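Search this manual
Go
Print this page | E-mail this page

Section 13: Setting the Clock and Alarm on Your Iltirar Bedside Radio

The clock is already running when you unpack the radio. It is showing the time at the factory, which will suit you only if you live there.

1. Plug the adapter into the back of the radio, then into the wall. The display blinks. It will go on blinking until you finish step 4, and it has more patience than you do.

2. Hold down SET until the hours stop blinking and the minutes start. If both go dark, you have found the sleep timer. Press SET again and we will say no more of it.

3. Turn the big knob to the right minute. Turning it fast moves the time by ten minutes a click, a feature we were proud of until we tried it in the dark.

4. Press SET once to save.

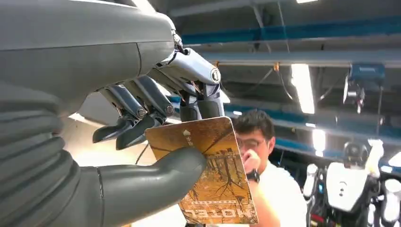
5. To set the alarm, press ALARM 1 or ALARM 2. The radio has 2 alarms for couples who get up at different times and would like to discuss it.

6. Choose BUZZER or RADIO. The buzzer has one volume. Owners of the older Guler model will remember it, and we have kept it as it was.

Note: If you choose RADIO, tune to a station that is on the air at the hour you plan to wake. Static is a gentle sound and people sleep through it very well.

7. Slide the switch on the side to ARMED. A small bell appears on the display. No bell, no alarm, and no use writing to us afterward.

CAUTION: Use only the Yusof adapter supplied. The one from your old Bono phone fits the socket nicely and will ruin the radio.

CAUTION: Do not put a glass of water on top of the radio. The top is flat, we know.

Backup battery: The coin cell keeps the time for 300 hours without wall power. It does not light the display or sound the alarm. To change it, see Section 14. If the display shows error 548, the cell is in upside down.

Print this page | E-mail this page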